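Moving the Wall

The second act of "Tveit" calls for a wall that crosses the stage while two people argue on either side of it. The script gives no speed and no direction of travel. It says only that neither speaker should appear to notice.

Torunn Hellström, who directed the production now in repertory at the Rillent, began with the lines. She timed the argument at a table reading, marked the four places where a character stops to breathe, and asked the scene shop for a wall that would be at rest at each of them. The shop returned a drawing with one motor, one track and a note that the wall weighed 1225 pounds.

Stopping that load on a spoken cue is a problem of ramp time. A winch that brakes hard will hold its mark, but the flat keeps leaning for a moment and the audience sees the top edge shudder. A long ramp removes the shudder and puts the stop somewhere after the breath. Carmela Olmedo, the production's automation lead, settled on a ramp of around 3 seconds, started early, on the second word of the preceding line. The operator listens for the word and presses go. There is no timecode. 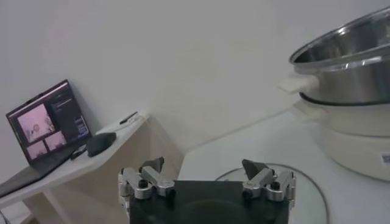 Machined finger links and angled tip pads on a gripper.

The Rillent's control desk runs Trakus, a cueing package the theater has used for six seasons. Each move is stored as a target position, a top speed and two ramps. Olmedo keeps the moves unlinked, so that a late line delays one stop and leaves the rest of the sequence alone. The cost is a busier operator. Between the wall's entrance and the blackout there are eleven button presses, with a dead-man switch held down throughout.

The actors had their own adjustments. A moving surface changes where the voice goes, and in the first week on stage the upstage speaker lost most of her consonants whenever the wall passed center. Hellström turned her six inches toward the house and cut a crossing. The sound department hung 2 small area microphones and then took one of them down again.

Politically, the play is blunt. The wall belongs to a town council, the argument is over who pays for it, and the last scene is a vote. Earlier stagings have kept the vote offstage. Hellström puts it in front of the wall, with the house lights at half — a choice some subscribers objected to in writing. She has kept the letters and has not changed the lights.

The transfer to the Pumon in March will need a different track. That stage is raked, and a wall traveling on a slope has to be held as well as pulled. Olmedo has drawn a counterweight version and priced a second winch. The decision is due Wednesday, after the load test.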